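# Como gravar demonstrações de "arrumar a mesa" com dois braços (guia do clube)

Prometi isto ao pessoal novo em agosto e só agora me sentei a escrever, por isso cá vai tudo de uma vez. O guia é para quem entra no clube de robótica já a saber ligar os braços e quer começar a gravar demonstrações para o nosso projeto, o Gekix. Se ainda não fizeste a calibração, lê primeiro a página da Abrehet Dinsa, que está muito mais arrumadinha do que esta!

A tarefa parece simples: há umas quantas coisas de casa em cima da mesa e os dois braços têm de as pôr no sítio. Só que "no sítio" dá pano para mangas, e a primeira semana foi quase toda passada a discutir se um papel amarrotado vai para dentro do prato ou para o lixo. Ficou no prato. Quem discordar que abra um tópico no fórum do clube.

## O que precisas antes de começar

- Os dois braços ligados e em posição de repouso
- As câmaras dos pulsos e a de cima a transmitir (verifica as três, uma a uma)
- O Prullar aberto no portátil, com uma sessão nova criada
- Pelo menos 2.000 MB livres no disco, senão ele para a meio e não avisa
- Uma segunda pessoa para mudar os objetos de lugar entre episódios

Esta última é opcional, mas faz uma diferença enorme. Sozinho consegues gravar, só que passas a tarde a largar os comandos e a voltar a pegar neles.

## Passo 1: espalhar os objetos

Usamos pratos, um copo preto, papel, o suporte de acrílico e uns óculos de armação fina, e de vez em quando entra mais qualquer coisa. Não faças uma disposição bonita. A minha tendência é alinhar tudo, e o Riku Takagi passou um mês a desalinhar-me as coisas com toda a razão: se o modelo só vir mesas direitinhas, perde-se assim que alguém roda um prato.

Muda também o papel. Amarrota-o mais, amarrota-o menos, deixa-o fora do prato numas gravações e dentro noutras. Com os objetos compridos e baixos, roda-os um bocado de episódio para episódio, para que a pinça tenha de chegar de ângulos diferentes.

## Passo 2: abrir bem as pinças e aproximar devagar

Abre os dedos até ao fim *antes* de descer. Eu sei que dá vontade de ir abrindo pelo caminho (parece mais rápido), mas depois um dos dedos toca na borda do prato e lá se vai o episódio. Olha sempre para a imagem do pulso nesta fase, porque de cima não se percebe a distância entre as pontas e o tampo. Quando há um prato mesmo ao lado do objeto que queres, o dedo desse lado é o que tens de vigiar.
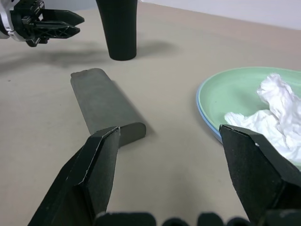

## Passo 3: decidir que braço faz o quê

A regra da casa é que cada braço trata do seu lado e só se cruza a linha do meio se não houver alternativa. Diz em voz alta o que vais fazer. A sério, "esquerdo no suporte, direito fica" poupa muitas colisões quando há duas pessoas a conduzir, uma em cada comando.

O suporte de acrílico é o mais chato de todos. Por ser transparente, vê-se mal nas câmaras, e o melhor é agarrá-lo por uma das pontas, com calma, e só levantar depois de os dedos fecharem por completo. Se não tiveres a certeza de que está preso, abre e tenta de novo – uma segunda tentativa gravada também serve para treinar, desde que a marques como tal.

Com os óculos, vai pela haste. Nunca pelas lentes! Se a haste estiver virada para fora da mesa, tanto melhor, porque te sobra espaço para os dedos entrarem sem arrastar o resto.

## Passo 4: confirmar a vista de cima

Antes de carregar em gravar, espreita a câmara geral e faz estas perguntas:

1. Os objetos da tarefa aparecem, mesmo que algum esteja meio tapado por uma pinça?
2. Os cabos têm folga para o movimento que vais fazer?
3. Alguma coisa está demasiado perto do canto?

A dos cabos é a que mais gente salta. O cabo faz um arco por cima do braço e, quando esticas o cotovelo até ao limite, pode puxar a pinça uns milímetros. Parece pouco, mas nota-se logo na trajetória.
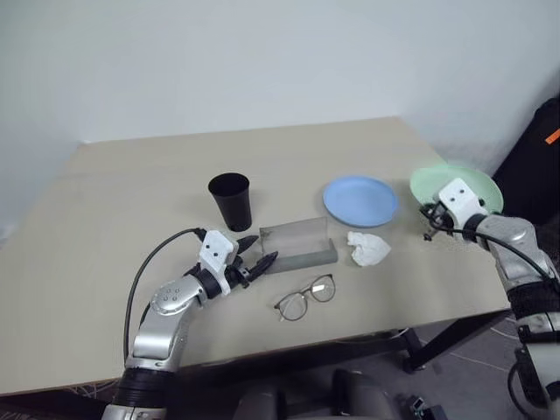
*Os dois braços sobre a mesa, com o esquerdo apontado à ponta do suporte de acrílico.*

## Passo 5: gravar, marcar, repetir

Cada episódio começa e acaba com os braços em repouso. Carrega em gravar, espera um segundinho, faz a tarefa, volta ao repouso e só então para. No fim escolhe uma etiqueta no Prullar:

- **boa**: correu à primeira
- **recuperada**: falhou e foi corrigida no mesmo episódio
- **lixo**: colisão, objeto no chão ou câmara parada

Não apagues os episódios marcados como lixo. Já me aconteceu apagar uma tarde inteira por engano, e além disso a Abrehet usa-os para afinar o detetor de colisões.

Neste momento temos 355 episódios, dos quais 173 com a etiqueta "boa". Para o encontro de Neturthorpe queríamos chegar a cerca de 3.000 no total, portanto... venham mais mãos, por favor.

## Problemas que já apanhámos

**A pinça fecha e o objeto foge.** Quase sempre é altura a mais. Desce um pouco e fecha mais devagar.

**O papel fica colado a um dos dedos.** Abre, afasta na horizontal e volta a tentar. Sacudir o braço não resolve e desafina o pulso.

**Os pratos escorregam.** Agarra pela borda com um dedo por dentro e outro por fora. Empurrar pelo lado funciona às vezes, mas marca como "recuperada" se o prato rodar muito.

**O Prullar diz que falta uma câmara.** Desliga e volta a ligar o cabo USB do lado do portátil, depois reinicia a sessão. Se continuar, troca de porta.

Os ficheiros vão para a pasta Alvarado, dentro do disco partilhado, com o teu nome e o número da sessão. Se gravares depois das 18h, deixa a cópia a correr e fecha só o ecrã do portátil – eu passo por lá de manhã e confirmo que chegou tudo.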